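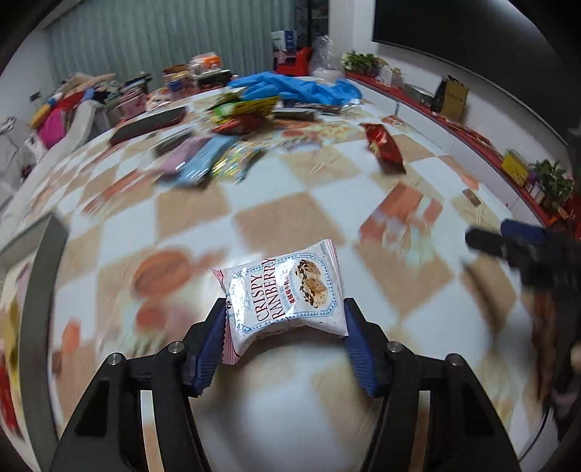 2018-07-17 グリッパ比較、続き

パッドの話。旧パッド(Katulell、平らなやつ)と紺色のリブ付きパッドを、菓子の小袋で比べる。Otisは5月から「リブなんて飾りだ」と言い続けているので、今日は記録係をやってもらった。自分の手で書けば納得するだろうという親心である。

対象は個包装のヌガー菓子。CRISPYと大きく印刷された、つるつるの白い袋。枕形で両端がピンクのギザギザ。この手の袋は胴をつまむと中身が割れるし、端だけつまむと逃げる。指を左右から寄せて、両端にパッドを当てて挟むのが今のところ一番まし。持ち上げると少し傾くが、傾きは許す。落下は許さない。

把持は合計187回。落下は旧パッドで8回、リブ付きで2回。Otisの感想は「たまたまだろう」。記録用紙の字が後半だけ雑なのは、そういうことだと思う。

気になった点
・袋の光沢が強く、手先カメラの映像で文字の横が白く飛ぶ。露出を下げると今度は黒い指のリンクがつぶれて、関節のピンしか見えない。どちらを取るか未定。照明を動かすのが先か。
・テーブルクロスの市松模様に食べ物の絵が入っている。Cadowの検出器がこの絵を菓子だと言い張る。確信度も立派なもので、本物の菓子より高いときがある。無地に替えろという意見はもっともだが、客先の台所が無地とは限らないので当面このまま。
・二台目のグリッパを右から入れると、ケーブルの垂れが気になる。引っかかってはいないが、時間の問題に見える。結束バンドで仮留めの予定。
・箱に入れるとき、開く速度が速いと袋がパッドに貼りついて遅れて落ちる。静電気説(私)と、べたつき説(Savvas)。Savvasがパッドをアルコールで拭いたら直ったので、私の説はこの行で終了。

Clositzの新しい制御基板は、閉じ始めの応答は良い。ただし力の上限を設定し直すたびに再起動を要求してくる。今日だけで20分超を再起動の見物に使った。Nikolaidisの古い基板は遅いが、少なくとも黙って働く。

残り
・Chrysikopoulosさん(つまりSavvas。書類では名字で書けと総務に言われた)にリブの溝を浅くした版を2組頼む。
・赤い大袋は別枠で。指の開きが足りるかどうか、測ってから文句を言うこと。
・試験後の菓子の扱い。Lyons君が「割れた分は評価対象外」と言いながら食べていた。割れた数の集計は、よって不可能。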